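About > Our Yard > Who We Are

Halonen Racing is a small training yard at Petton, near the Treltemgate gallops. Eero Lahtinen started it with 7 horses and one rented barn. Today we have boxes for 50, but we prefer to keep some of them free, so every horse gets enough attention.

Eero trains mostly stayers. He likes a horse that needs time, and he tells new owners this at the first meeting. If you want a runner at two years old, we will gladly give you the number of another yard.

Simão Fonseca joined us as head rider in June and is responsible for all morning work. First lot goes out at 5:30. Owners are welcome to watch, but please call the office the evening before.

Our best known horse is Hedine, a gray mare who won over 1201 meters as well as over two miles. She is retired now and lives in the bottom paddock.
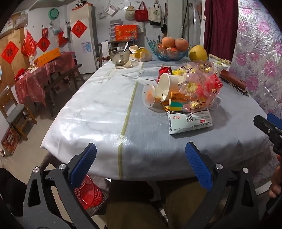
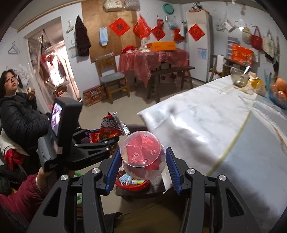

Shares in a horse are sold in parts of 15 percent. The monthly fee includes feed, shoeing and normal transport. The vet is billed separately.

Comments

marlow_k: Is Hedine going to be bred next season?

Tess: We visited in spring, very friendly people. Bring boots!

oldstayer: Please put the runners list back on the site.

Contact the office | © Halonen Racing | Back to top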